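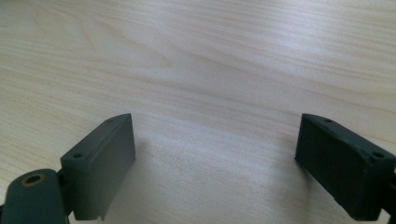

How to test a robot on table wiping

Wiping a table is a fair first chore to try if you want to know whether a robot arm is ready for housework. Most can manage part of it. Few can do it as well as a person yet.

1. Clear the table. Picking things up is a separate job, so test it separately.

2. Put down a dry mess first. A spoonful of rice works well. Save jam and coffee for later.

3. Lay a folded cloth near the edge and let the arm pick it up. Write down each miss. Cloth is still hard for two stiff fingers, and ours drops it up to 20 times in a long session.

4. Start with light pressure. Too much and the cloth bunches up under the fingers.

5. Turn off any lamp that shines straight at the tabletop. Cameras often take glare for a spill, and the arm will scrub a clean patch.

6. Check the result by hand. Run your palm over the whole table, edges too.

Repeat with the mess in a new spot each time. Hagos Tesfamariam kept our log through September, and corners were the weak point on nearly every page. If your arm passes with rice, move on to something sticky and go back to step 3.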